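Ticket 121: Gripper loses clear sheet during transfer
Site: Urnelstead, cell 2
Raised by: Ruan Coetzee
Assigned to: Bheki Mnguni
Status: Open, monitoring

Fault as reported
Clear sheet slips downwards in the fingers during transfer to the frame. Two drops on Monday, both on the late shift. No alarm on either occasion. The controller went on reporting "part held" after the sheet had gone.

Checks, B. Mnguni
Finger alignment checked with the gripper closed and no part. Tips meet evenly. Foam not torn. Drive current normal on opening and closing.
Grip log pulled for the last 300 cycles. Closing position on both dropped parts matches a good pick to within the noise, so the log can't tell a held sheet from an empty grip. The sheet is too thin for the "part held" window as set.

Cause
The window was carried over from the Vorwood job, which ran thicker parts. Holding force was also still at the Vorwood value.

Action
Window narrowed. Holding force raised from setting 6 to setting 9. Transfer speed left alone so that only the grip changes between tests. Old parameter file kept on the cell PC as mtshali_old.

Safety note
Until this ticket is closed, stop the arm before reaching in for a dropped sheet. Cut-resistant gloves for any broken pieces. Do not rely on the "part held" light.

Update, R. Coetzee, 14:20
New settings loaded and arm restarted. Running single picks in manual before going back to auto. Virkdale have the same parameter file and have been told to check theirs.

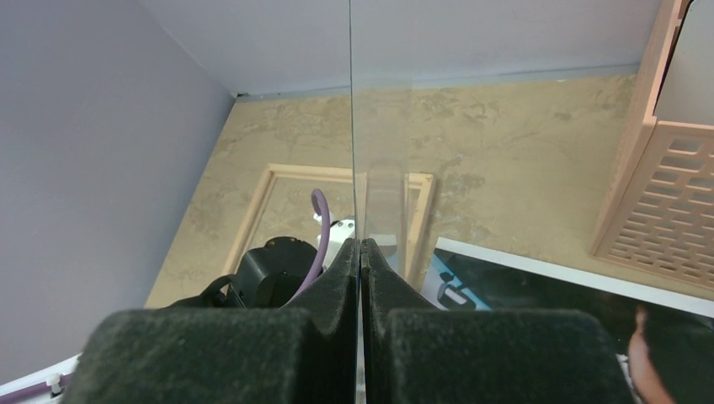

Will leave the ticket open until the next 300 cycles are logged. If it drops again at setting 9, next step is to change the foam pads and repeat at the same force.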